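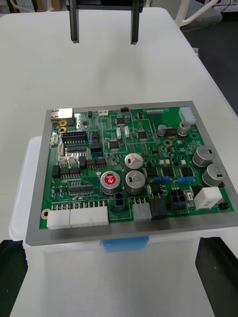 Noelia Llorente wrote to me that I should stop complaining and buy a new one, because a washing machine with 13 years behind it has already done its duty. I thought about her message for a long time. She is a practical person and I respect her opinion, but I don't share it.

My machine stopped in October, in the middle of a cycle. The motor was good and the drum was good. The repairman looked for 20 minutes and told me that the control board had failed. Then he told me the manufacturer no longer sells this board. So a heavy object of steel, glass and rubber must go to the scrap yard for one part that I can hold in my hand.

I come from a family where things were repaired. My father kept the same radio for 34 years, and he was not a technician. He had the drawing of the circuit, which was glued inside the back cover. Today the drawing is a secret. If you ask for it, a polite employee answers that it is for your safety.

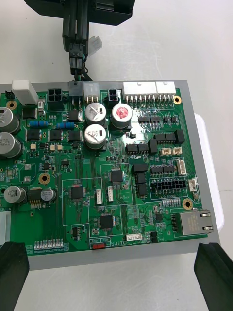 I accept that safety is a serious matter. A bad repair can start a fire, and I would not want my neighbor to open his oven after watching one video. But there are trained people in every town who could do this work well, and they are also refused the drawing. Nabila Naciri has a small shop, Stollo, two streets from my home. She turns away customers every week for this reason, and she says it makes her feel like a liar when she tells them it cannot be done.

What I would ask from the law is modest. When a company stops selling a part, it should publish the documents for that part. It loses no sale by this, for there is nothing left to sell. Some companies will say that their competitors would learn from it. I doubt that anyone wants to copy a washing machine from so long ago.

Noelia also wrote that new machines use less water. This is true, and I have no good answer for it. Still, somebody must dig the metal for the new machine and carry it over the sea, and I would like to see that put on the label too, next to the liters.

For now I wash at my sister's apartment. Nabila is looking for a used board.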